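Open Lab Friday at Holorby: Gallery
From the July open day, Building 2, ground floor

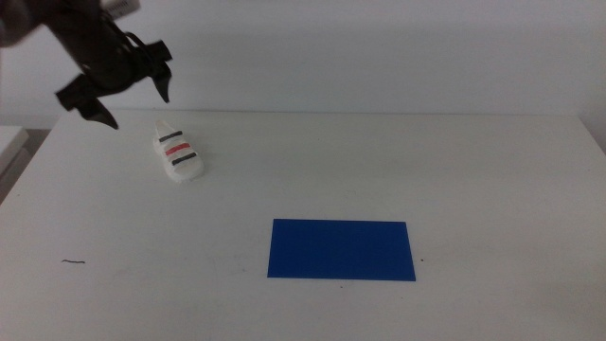 Text and page: Asnakech Chala, lab outreach coordinator

The arm at station 56 with its gripper open, and the small white toy shoe with red and dark stripes on the table. The blue sheet is the target area for the task.

Holorby opened its manipulation lab to visitors on Friday afternoon, from 1 p.m. until a little after five. The sign-in sheet at the front desk had 312 names on it by closing, plus a school group that came in through the side door and signed on their own list. Most people started at the tabletop stations and then went upstairs to room 403 for the talks.

What people saw at station 56

The task was pick and place. The arm is asked to get the shoe and set it down on the blue sheet. Visitors could stand behind the tape line and watch, and between runs Teguh Chin let people choose a new starting spot for the shoe. He asked them to keep it on the table and within reach of the arm, and after that it was up to them. Toe forward, toe back and lying on its side were all popular.

A toy shoe is harder to pick up than a block. The sides are curved, the opening at the top gives the fingers a second place to grab, and the shoe can turn as the gripper closes. Teguh had a box of other items under the bench, and the younger visitors kept asking for the shoe again.

Some runs worked and some did not. We did not keep score on the day. When the arm missed, Teguh left it alone for a few seconds to see if it would try again, and then reset it by hand. Several people told us the misses were the part they wanted to talk about.

Questions we were asked a lot

Does somebody steer it? During the Friday runs, no. Teguh started each run from the keyboard and had the stop button next to him. In the morning, before the doors opened, Intan Ginting had guided the arm by hand through the task to check that the setup was working.

Why is it slow? We turned the speed down for the open day. It runs faster when there are no visitors in the room.

Why such a plain table? It is easier to find out what went wrong when there is less on it. The cluttered tables are in the Pilport room, which was closed this time while the floor is being redone.

Can it tie a shoe? No. This one came up at least once in every group.

Upstairs

Inna Pylypenko gave the 2 p.m. talk on how fingertips are shaped and what a pointed tip is good for compared with a flat pad. Mojtaba Ghaffari followed with a shorter one on the Beretik scheduling software, which we use to share the arms among the teams. His slides are at the front desk for anyone who wants a printed copy. The 4 p.m. talk ran long and the last questions were taken in the hallway.

Thanks to the Meléndez bakery across the street for the rolls and coffee, and to everyone who waited in line at the stairs when the elevator stopped.

If you left a gray umbrella or a child's water bottle in room 403, both are at the front desk. School groups that would like a weekday visit in the fall can leave their details there or call the outreach office in the morning.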